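Monitor stand

A monitor stand, also called a monitor riser, screen riser or desktop shelf, is a small raised platform placed on a desk or table. It is used to lift a computer monitor, laptop, printer or telephone above the work surface and to free the space underneath. Similar stands are sold for kitchens, where they hold dishes or spice jars, and for bathrooms and laundries. In Australia the word riser is more common in office supply catalogues, while household retailers tend to use stand or shelf.

Most risers are fixed in height and have no moving parts. They are distinct from monitor arms, which clamp to the edge of a desk, and from sit-stand converters, which lift the keyboard as well as the screen.

Construction

The usual form is a flat top carried on legs or on two side panels. Tops are made from sheet steel, bamboo, particleboard, tempered glass, acrylic or solid timber. Legs may be round or square in section, and are welded, screwed or folded from the same sheet as the top.

Metal risers are commonly perforated. A sheet is punched with a regular pattern of holes before it is bent and coated. Perforation reduces weight and lets warm air rise from equipment stored beneath, and also helps air reach the underside of a laptop. The holes are generally too small for a pencil to fall through but large enough to thread a cable tie. Solid tops are easier to wipe clean, and are preferred where drinks are likely to be spilled.

Finishes on steel models are nearly always powder coated. Black, white and silver are the standard colours. The coating is baked on and resists fingernails and light knocks, though it will chip at the corners if the stand is dropped, and bare steel exposed in this way may rust in a humid room. Chips can be touched up with enamel paint.

Base bars

Some open-frame stands have four separate feet. Others join the legs at the bottom with a bar or a complete rectangle of metal. A base bar spreads the load over a greater length of desk and stops the legs splaying. It also leaves a longer mark on soft timber if the stand is dragged. Manufacturers usually supply self-adhesive pads of felt, foam or rubber to go under the feet or bar. Rubber grips better on a polished surface but may discolour some varnishes over time, and felt slides more easily.

Flat-pack and one-piece types

One-piece stands arrive ready for use and are the stiffest, but take up a good deal of room in a carton. Flat-pack stands come with the legs detached and an Allen key. The bolts should be left finger tight until all legs are on, then tightened with the stand upright on a flat surface, otherwise one foot will tend to sit proud. Folding versions, with hinged legs that tuck against the top, are sold for people who work at a kitchen table and pack up each evening.

Use on desks

The main purpose of a riser is to bring the top of the screen closer to the eye level of a seated person. The height needed depends on the chair, the desk, the size of the screen and the person using it. People who wear multifocal lenses often need the screen lower than others do, and may be better off without a riser at all.

The space beneath is used for a keyboard when it is not wanted, or for paper, a docking station, a hard drive or a tray of stationery. On shared tables the stand may be used without a screen, as a low shelf.
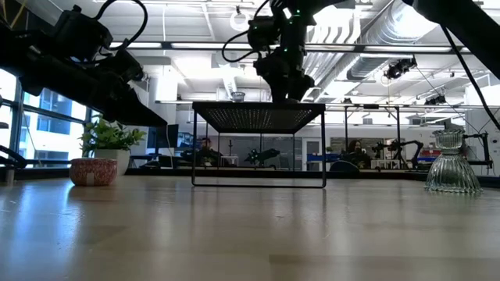
Household and decorative use

Open metal stands with a perforated top suit a table that is also used for plants and glassware. Their sides do not block the view across the room, and on a glossy wooden tabletop a dark frame stands out clearly against the pale grain. A pot plant in a low round pot or a ribbed glass vase can stand beside the riser at table height.

Plants placed on a perforated top need a saucer. Water poured into the pot will otherwise drain through the holes onto whatever is below. Trailing plants do well on a raised shelf near a window, and the extra height can bring a small plant up to the level of the sill. Glass vases are better kept on the table itself, particularly those with a narrow waist, which are easily tipped when lifted over other objects.

In kitchens the same article is used inside cupboards to divide a tall shelf in two. Plates go on top and bowls underneath, or the reverse. It is also set on the bench beside the stove for oil and salt. Uncoated wire versions are used for cooling trays of biscuits, although these are normally sold as cooling racks and have a more open surface.

Size and load

There is no single standard size for household risers. Width is governed by the keyboard or drawer meant to go underneath, and depth by the foot of the monitor. A small stand with a clear height of 14 centimetres will take most desk phones and external drives. Taller ones are intended for printers or for use as a plant shelf.

Load ratings are given by the maker and vary widely. A narrow steel riser may be rated to 30 kilograms, which is well above the weight of an ordinary flat screen. The rating assumes that the weight is spread evenly over the top and that all feet are in contact with the desk. Weight placed on an overhanging edge can tip a light stand. Particleboard tops sag in the middle if loaded for a long time, and should have a centre support when wider than an arm's length.

Stability depends on the spread of the feet more than on the weight of the stand. Thin legs set in from the corners look neater but allow more sway than legs at the outer edge.

Manufacture and sale

Perforated steel risers were first sold largely as office goods. They moved into homeware shops as more people set up desks at home. Among the makers supplying the Australian market, Skonden is known for one-piece stands with a closed rectangular base, and Lecomte for bent timber risers in ash and beech. Groteck sells a flat-pack steel model with 2 leg heights in the same box. Joradach, a Melbourne importer, carries mostly folding types.

The designer Dayana Cuautle drew the first Skonden riser as part of a set of desk furniture that also included a letter tray and a pen cup. The tray and cup were dropped after a short run. The riser was kept, and in its first year 3,482 were sold, mostly to schools and council offices. A later version had smaller holes and a thicker base bar. The original can be told apart by its rounded corners.

Second-hand risers are common in op shops and at office clearances. Steel ones are worth checking for a twisted frame, which shows as a rock when the stand is pressed at opposite corners. A slight twist can often be corrected by hand.

Care and cleaning

Powder-coated metal is cleaned with a damp cloth and a little dishwashing liquid, then dried. Abrasive pads dull the finish. Dust gathers in the holes of a perforated top and is best removed with a soft paintbrush or the brush head of a vacuum cleaner, working from below as well as above.

Timber and bamboo tops should be wiped along the grain and oiled or waxed according to the maker's directions. Glass tops show fingerprints and need frequent polishing. Acrylic scratches easily and is damaged by methylated spirits.

The table underneath also needs attention. Sunlight from a nearby window will fade or darken the exposed timber around a stand that is never moved, leaving a paler or darker patch in the shape of its base. Moving the stand every few months evens this out. It should be lifted clear of the surface and not pushed, particularly on gloss varnish, where fine scratches show up under ceiling lights.

Alternatives

A stack of books or reams of paper is the oldest substitute for a riser and remains in wide use. It gives no storage space but can be adjusted a few millimetres at a time. Somtochukwu Tijani's handbook on small home offices, Room for a Desk, recommends trying books for a fortnight before buying a stand, so that the right height is known.

Other alternatives include monitors with height-adjustable feet, wall brackets and clamp-on arms. Upturned wooden boxes and short offcuts of shelving on bricks are also used, mainly in workshops and student housing.

See also

Cooling rack
Desk organiser
Laptop stand
Plant stand
Shelf insert
Trivet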